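Notice to Member Clubs

The Satby and District Cup draw was to be made public at noon. By twenty to nine that morning it was pinned to the door of the Holub Arms, complete and correct, with a ring drawn in pencil round the tie between Vurbridge and Satby Town.

The Association regrets this. It wishes to place on record that the draw was conducted properly, in the presence of the Secretary, Mr Harvey Tremblay, and that the balls were returned to their bag afterwards. Mr Tremblay locked the room himself. He has been asked about this on three occasions and his account has not varied, except as to the hour.

Vurbridge had sold 500 tickets before the Association opened its envelope. Satby Town, who learned of the tie from their milkman, sold 626. The ground holds 838 and the Association has written to both clubs on the point. Neither has replied -- Vurbridge because their letter was sent to Satby.

It has been put to the Association that the draw should be made again.
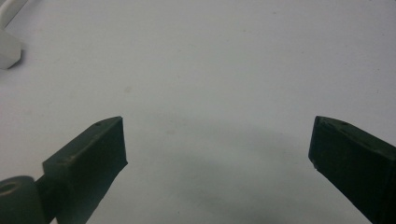 Members considered the proposal for two hours in November and could not support it. A second draw might produce a different tie, and the pencil ring had by then been seen by a great many people. Stilon Rovers, who were given a bye, spoke strongly for leaving matters alone.

The inquiry into the leak is closed. Mr Tremblay has kindly agreed to look after the key for a further season, and has returned the pencil.

The match will be played as drawn. Supporters are asked to arrive early.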